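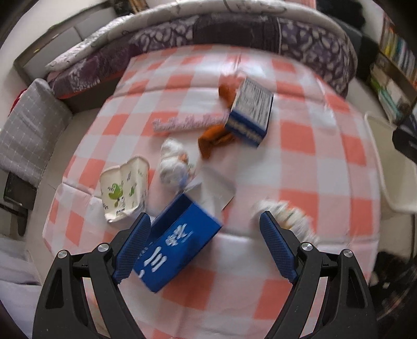 Caja de cartón azul sobre un mantel de cuadros.

Cómo calcular el volumen y el peso facturable de una caja de cartón

Las tarifas de paquetería se calculan con dos magnitudes: el peso real, que da la báscula, y el peso volumétrico, que se obtiene de las dimensiones exteriores. El transportista factura el mayor de los dos. El error habitual consiste en pesar bien y medir mal, de modo que la factura llega con un ajuste que el remitente no había previsto. Este tutorial describe el procedimiento de medida, el cálculo y el registro de los datos para envíos pequeños, hechos desde casa o desde un taller sin maquinaria.

Actualizado el 9 de enero de 2020. Se ha corregido la sección de redondeo tras una observación de Mavis Van Dusen.

Material

Cinta métrica rígida o regla de 60 cm con división milimétrica
Escuadra
Báscula con resolución de gramos
Rotulador permanente
Cinta adhesiva de embalaje
Hoja de cálculo o cuaderno

Las cintas de costura no sirven para este trabajo. Se estiran con el uso y el error crece con la longitud medida. Si no se dispone de cinta metálica, una regla de dibujo da mejor resultado en cajas pequeñas.

1. Diferenciar medida interior y medida exterior

Los fabricantes de cajas suelen publicar la medida interior, que interesa a quien tiene que meter un producto dentro. El transportista trabaja con la exterior. Entre ambas hay una diferencia que depende del grosor de la plancha y de los solapes. En cartoncillo es casi despreciable; en canal simple puede llegar a varios milímetros por cara, y en canal doble más todavía.

Conviene anotar las dos en columnas distintas y no convertir una en otra con una cantidad fija. La altura acumula más grosor que el largo y el ancho, por las solapas superiores e inferiores. En una caja de solapas estándar se superponen dos capas arriba y dos abajo.

2. Preparar la caja

Se mide la caja cerrada, precintada y con su contenido definitivo. Una caja vacía tiene las caras planas; una llena puede abombarse, y las máquinas de medición automática registran el punto más saliente. Si la cara superior sobresale al apoyar la regla de canto, esa altura es la que cuenta.

Antes de medir:

Apoye la caja sobre una superficie plana y estable.
Compruebe con la escuadra que las aristas verticales están a 90 grados.
Alise los bordes levantados del precinto.
Retire flejes, asas o etiquetas colgantes que no vayan a viajar con el bulto.

Una caja descuadrada se mide por sus puntos extremos. Si el descuadre es apreciable a simple vista, es preferible volver a montarla: también habrá perdido resistencia al apilado.

3. Tomar las tres dimensiones

Por convenio, el largo (L) es el lado mayor de la base, el ancho (A) el lado menor de la base y la altura (H) la distancia entre la base y la cara superior. Para el volumen el orden es indiferente. Para otros recargos no lo es, dado que algunas tarifas limitan el lado más largo o la suma de este con el contorno.

Mida cada dimensión en dos puntos, uno cerca de cada extremo de la cara, y anote la mayor. La lectura se hace con el ojo perpendicular a la escala. Leer en oblicuo introduce un error de paralaje que en una regla gruesa supera con facilidad el milímetro.

Las lecturas se anotan siempre en la misma unidad. En este texto se usan centímetros con un decimal.

4. Calcular el volumen

V = L × A × H

Con las tres medidas en centímetros, el resultado sale en centímetros cúbicos. Para pasar a litros se divide entre 1000; para pasar a metros cúbicos, entre 1 000 000.

Ejemplo. Caja de 12 × 10 × 5 cm:

V = 12 × 10 × 5 = 600 cm³
V = 0,6 litros

Ejemplo con una caja mayor, de 60 × 40 × 30 cm:

V = 60 × 40 × 30 = 72 000 cm³
V = 72 litros

Las cajas que no son prismas rectangulares se calculan como si lo fueran. Un tubo de diámetro D y longitud L ocupa, a efectos de tarifa, L × D × D. Lo mismo vale para los bultos de forma irregular: se toma el prisma más pequeño que los contiene por completo.

5. Obtener el peso volumétrico

El peso volumétrico es el volumen dividido entre un factor que fija cada transportista:

Pv = V / F

F se expresa en cm³ por kilogramo. Consulte siempre el valor en las condiciones del servicio contratado, porque puede variar entre servicios de una misma empresa. En los ejemplos se utiliza F = 5000.

Caja de 600 cm³: Pv = 600 / 5000 = 0,12 kg
Caja de 72 000 cm³: Pv = 72 000 / 5000 = 14,4 kg

Un factor más bajo produce un peso volumétrico más alto. Al comparar ofertas hay que mirar el factor junto al precio por kilo; una tarifa barata por kilo con un factor pequeño puede resultar más cara para mercancía ligera.

6. Pesar y comparar

Ponga la báscula a cero sin carga, coloque el bulto centrado y espere a que la lectura se estabilice. Si la caja tapa el visor, coloque primero un soporte rígido más estrecho, pulse la tara y apoye después el bulto.

El peso facturable es el mayor de los dos valores. Si la caja de 72 000 cm³ pesa 2 kg, se facturan 14,4 kg antes de redondear. Si pesa 18 kg, se facturan 18 kg.

La comparación se hace bulto a bulto, salvo que el contrato indique que se aplica al total de la expedición. En un envío con cajas muy densas y cajas muy ligeras, ambos métodos dan importes distintos.

7. Redondeo

Hay dos puntos en los que puede aplicarse redondeo: en cada dimensión, antes de multiplicar, y en el peso final. El primero tiene mucho más efecto del que parece. Una caja de 20,2 × 15,3 × 10,1 cm tiene un volumen de 3121,5 cm³. Redondeada al centímetro superior en cada lado pasa a 21 × 16 × 11 cm, es decir, 3696 cm³, un 18 % más.

Mavis Van Dusen señaló que la versión anterior aplicaba el redondeo solo al peso final — correcto en la tarifa de Cerkurham que se usaba de base, pero no en la de Grunness, que redondea cada lado por exceso. La hoja de cálculo lleva ahora una casilla para elegir el método.

8. Registro

Para quien reutiliza los mismos formatos, una tabla evita repetir medidas. Campos recomendados:

Referencia de la caja
L, A y H exteriores
L, A y H interiores
Tara (peso de la caja vacía con precinto)
Volumen
Peso volumétrico para cada factor en uso
Fecha de la última comprobación

Escriba la referencia con rotulador en una solapa interior, donde no interfiera con la etiqueta de envío. En el almacén de Wondanside las referencias se forman con las tres medidas exteriores en milímetros, sin separadores de texto: 600-400-300. El sistema tiene la ventaja de que la caja se identifica aunque se pierda la tabla.

Las medidas se vuelven a comprobar con cada lote nuevo. El proveedor Dương cambió el grosor de plancha en mayo sin modificar la referencia comercial, y la altura exterior de varios formatos aumentó en 2 mm. En tarifas con redondeo por exceso, esa diferencia basta para sumar un centímetro.

Errores frecuentes

Usar las medidas del catálogo. Suelen ser interiores.
Mezclar unidades. Un volumen calculado con dos lados en centímetros y uno en milímetros sale diez veces mayor de lo debido.
Medir antes de precintar. Las solapas sin fijar se levantan y alteran la altura.
Olvidar el relleno. El peso real incluye papel, espuma y cualquier separador.
Aplicar el factor de otro servicio. Compruebe la fecha de las condiciones que está consultando.

Si el transportista factura un ajuste que no coincide con su cálculo, solicite las dimensiones registradas y compárelas lado por lado. Cuando difiere una sola, la causa suele ser un abombamiento o un borde de precinto; cuando difieren las tres, revise primero la regla de redondeo.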